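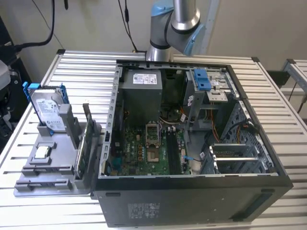 Von der Redaktion des Horkeo-Rundbriefs, Ressort Werkstatt und Automatisierung

Einem Roboter beizubringen, wie man einen Arbeitsspeicher einsetzt, dauert länger, als ihn selbst einzusetzen. Das wussten wir im März auch schon, da stand es nur noch nicht im Projektplan. Seither wird bei Rillow vorgemacht: Jemand sitzt am Steuergerät, führt den Arm aus der Ferne zum Rechner, greift, hebt, senkt ab, lässt los. Der Arm schreibt mit. Dann alles wieder heraus und von vorn.

310 Vorführungen liegen inzwischen auf der Platte. Davon haben wir 28 gleich wieder gelöscht, meist wegen Zögerns. Wer kurz vor dem Steckplatz innehält und nachdenkt, bringt dem Modell nämlich vor allem das Innehalten bei. Es lernt das dann auch sehr gewissenhaft.

Geübt wird an ausgedienten Bürorechnern, in denen Platz genug ist für Speicher, Prozessor und Festplatte. Die Teile warten in einer grauen Halterung links daneben, damit der Greifer sie immer an derselben Stelle findet. Für die Festplatte muss man am Laufwerkskäfig vorbei, und der verzeiht schiefes Anfahren deutlich schlechter als ein Mensch.

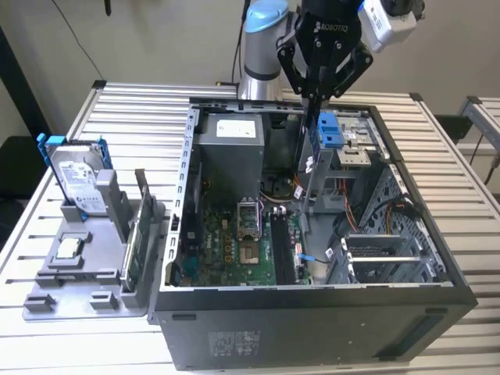

Bansal schreibt uns dazu, man solle den Arm lieber direkt an der Hand führen, die Fernsteuerung mache aus jedem geübten Schrauber einen Anfänger mit Fäustlingen. Da ist etwas dran. Beim Führen von Hand steht allerdings ständig ein Ellenbogen vor der Kamera, und den möchte das Modell später auch gern wiedersehen. Wir bleiben vorerst beim Steuergerät und üben die Fäustlinge weg.

Das Ziel für die nächste Runde sind 2000 Durchgänge. Tavcombe hat 44 davon zugesagt, wofür wir uns herzlich bedanken. Der Rest verteilt sich auf alle, die beim Lesen bis hierher gekommen sind. Die Liste hängt an der Tür, Termine gibt es ab Sa., 29. Juni.
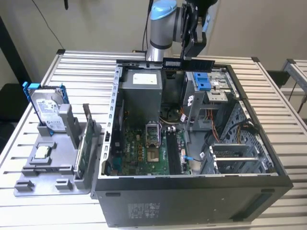

Speichermodul im Greifer über dem offenen Gehäuse, Übungsplatz Rillow.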